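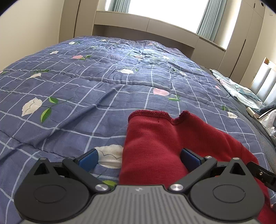 Fig. 1. Two-finger gripper with the fingertips open over a ribbed knit garment.

September
By Telma Zúñiga
Filed under: Course Notes / Home Builds

Handout 3: gripping cloth

Each link arm pivots on a screw at the base. Check both screws before every session - play here shows up doubled at the fingertip.

Log 800 closes per pad set, then inspect the pads. Ribbed knit is picked up across the ribs. Keep clear of hems until Handout 4.

Comments

Akash Srivastava: Mine went over 2000 on one set.

Asabe Onuoha: Does the pad limit apply to denim?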